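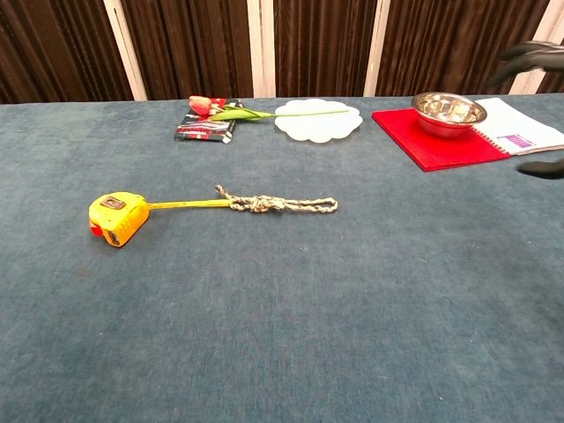
A robot's gripper at a felt-covered work table, with a tape measure and knotted cord in the foreground.

The Clellham Table Rules are a voluntary code of practice for manipulation work with robots at shared tables, covering how objects are chosen, laid out, handled and put away. They are named after the Clellham workshop, where the first version was drafted by Titilayo Onuoha and Ntombi Ntuli, and have no legal force, a point the rules themselves make on the first page and again on the last.

Background

Before the rules, each group working at Clellham kept its own habits. Onuoha's survey of the workshop's logs found 217 sessions in which the object list did not match what had been put on the table. The commonest entry in the column for unlisted objects was "misc." The second commonest was "misc. (other)."

The first draft was written in December and ran to 2 pages. It has since grown, as codes do, and the current edition includes a glossary that defines "table."

Provisions

The layout section asks that the working surface be a single matte colour and that the cloth be brushed between sessions. Lint is permitted "within reason," and reason is left undefined. Bright or reflective items, such as polished steel bowls, must be noted on the session sheet, as must anything that can change length. A tape measure is therefore entered twice, once with the blade in and once with it out.

Cord, string and rope have a section of their own, the longest in the document. Knots are to be recorded as found. Operators may not tidy a knot during a session, however strongly they feel about it.

Plant material is allowed if it is listed by kind. Notebooks and other stationery placed on the table count as objects, and anyone wishing to write in one is expected to bring another.

The conduct section deals with people. Hands stay off the cloth while a gripper is powered, and the stop control must be within reach of a person who knows which one it is. The last clause was added in the second edition, without commentary.

Adoption

The robotics firm Vitel adopted the rules in full. The Lekthorpe laboratory follows all but the cord section, which it replaced with a single sentence. A parallel scheme, the Tóth checklist, covers much of the same ground in nearly 821 tick boxes and is generally cited with respect by those who have not filled it in.

Criticism

Critics have argued that the rules are strict about colour and vague about force. Ntuli has replied that gripping force belongs in the machine's own safety documentation, and that a table code should stop at the edge of the table. A proposal to extend it to chairs was deferred.

See also

Gripper
Risk assessment
Housekeeping (workplace)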